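Bolden Household Goods
Paid Participants Wanted: Fabric Covers and Handle Sleeves Study
Posted 2026-09-01

Bolden Household Goods invites applications from adults to take part in a paid study of everyday cloth coverings at its Rweyemamu Street workshop. The study concerns the fitting, removal and folding of knitted sleeves, chair covers and cushion covers, and will inform the instructions supplied with the Prereo line of home textiles.

A total of 34 places are available. Each participant will attend 2 sessions during September. Sessions last up to 64 minutes and include a short break. Participants will handle covers in several sizes, place them on sticks and handles, turn back the lower edge, and remove them again. Written comments on the feel and fit of each cover will be requested at the end of each session.
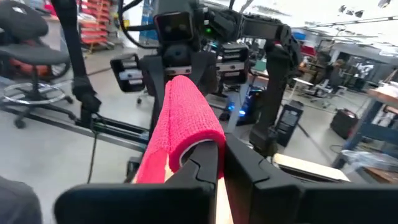

Knitted sleeve on a wooden stick, folded over near its lower end.

Applicants must be 18 years of age or older and able to use both hands for light work while seated or standing. No sewing or knitting experience is required. Persons with a known sensitivity to wool or synthetic yarn should state this on the application form. Employees of Bolden Household Goods and of its supplier, Irkano Textiles, are not eligible.

Participants receive a fixed payment for each completed session, issued by check within 14 days. Local bus fare is reimbursed on presentation of a receipt. Participation is voluntary, and a participant may withdraw at any time and will be paid for any session already completed.

Application forms are available at the workshop front desk and may be returned there in person or by mail. Applicants should list the mornings and afternoons on which they are available and note any seating needs. Selected applicants will be notified in writing and will receive a consent form, which must be signed before the first session.

Bolden Household Goods welcomes applications from all sections of the community.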